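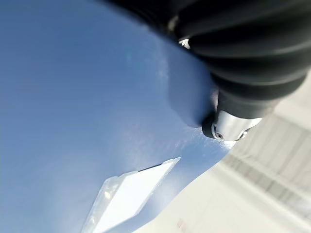
Update on the condition of Mayor Patricio Benítez

1/ The Office of the Mayor of Plundby confirms that Mayor Patricio Benítez was admitted to Mateos Hospital overnight with a kidney stone. He is awake, comfortable and in good spirits.

2/ The mayor felt strong pain in his side at home shortly after 11 p.m. His family drove him to the hospital, where a scan confirmed the stone. Doctors do not expect surgery to be needed at this time.

3/ He is expected to remain in the hospital for two nights. His doctors have asked him to rest at home after that and to keep his schedule light through the end of December.

4/ Under the city charter, Deputy Mayor Fulgencio Goicoechea has taken on the mayor's daily duties. The mayor signed the transfer letter this morning, and the city clerk has received it. The transfer lasts up to 14 days and ends sooner if the mayor gives written notice of his return.

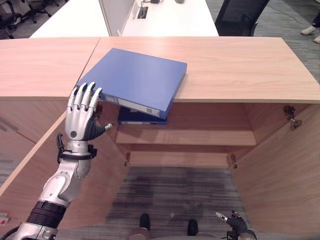 5/ The transfer covers routine orders, permits and the signing of contracts already approved by the council. It does not cover appointments or the veto, both of which remain with the mayor.

6/ Deputy Mayor Goicoechea: "I spoke with the mayor at 8 a.m. He asked me about the Purkum Road repairs before I could ask him how he was feeling. City business will go on as planned."

7/ The council meeting will be held at its usual time, 6:30 p.m., with the deputy mayor presiding. All 28 items on the agenda will be heard, including the Covitz Bridge contract. Residents who have signed up to speak do not need to sign up again.

8/ The mayor's open office hours are canceled until further notice. Residents with appointments will receive a call from staff. Urgent matters may be brought to Room 127 at City Hall.

9/ The mayor's family thanks residents for their messages and asks for privacy. The hospital is not able to accept flowers or visitors on his behalf. Cards may be left at the front desk of City Hall.

10/ The next update will be posted on this account at 5 p.m. Members of the press are asked to direct questions to the Office of the Mayor and not to hospital staff.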